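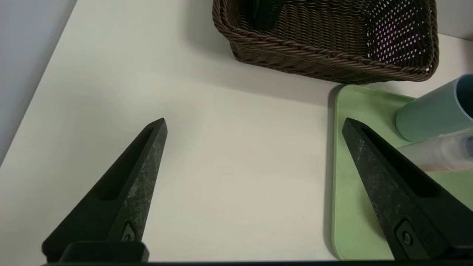
Can I work as a freelance reporter abroad if I don't speak the local language well?

You can, but you will need more time and more money than you think, and you must be open with your editor about it from the first call.

This question came to us from three readers after the April issue, so I asked Svenja Engelhardt and Timo Kramer to tell me how they manage. Both write for German and English papers, and both moved to a country where they could order a coffee and not much more. I put my own experience in between, because I am in the same boat. I write this newsletter in my third language.

Svenja lives in Nestska, a port town where most older people speak only the local language. In the first year she paid an interpreter for each interview. One afternoon of interpreting cost her 237 euros, and the paper paid her 300 for the whole article. She did this for eleven articles. "I was buying my own work," she told me. Now she plans in a different way. She collects two or three subjects that can be done in the same place on the same day, and she asks each editor for the interpreter's fee before she says yes to the job. Two editors refused. She does not write for them anymore.

Timo had another problem. His interpreter was the cousin of a town official, and Timo learned it only after the story about the new harbor road was printed. The answers in the story were softer than the answers on his recording. He had to ask a second person to listen to everything again, and the paper printed a correction. Since then he records every interview, with permission, and he has ten minutes of it checked by somebody who does not know the first interpreter. It is not expensive and he sleeps better.

For written documents the situation is easier. Henrik Janssen, who edits the foreign pages at Gadar, accepts a machine translation for a first reading, but never for a quotation. If a sentence will stand between quotation marks, a person must have translated it, and the name of this person must be in the notes that come with the article. I find this a fair rule, and I have taken it over for my own work.

Some small things that helped me:

Learn the numbers, the dates and the family words first. Many mistakes in my early articles were there, and they are embarrassing ones. I once made a man's niece into his granddaughter.

Send your questions to the interpreter the evening before. Let him or her tell you which ones will sound rude.

Ask for the spelling of every name in writing. I spelled Zieliński without the accent for half a year, and Mr. Zieliński was too polite to say anything.

Don't laugh when the others laugh if you have not understood the joke. People notice it.

Finn Pfeiffer wrote to ask if a language course pays off for a stay of only one year. I think yes, if you take it at the start. The evening course at the Matico school costs 639 euros, or 669 with the books, and Gudrun Kröger, who took it before her posting, could do short street interviews alone after five months. She still calls her interpreter for anything with lawyers, doctors or money in it.

If you have a contract with an interpreter that worked well for you, please send me the text without the names. I would like to put together a simple version in English and German for the next issue. The address is the same as always, and I answer mostly after 8 p.m.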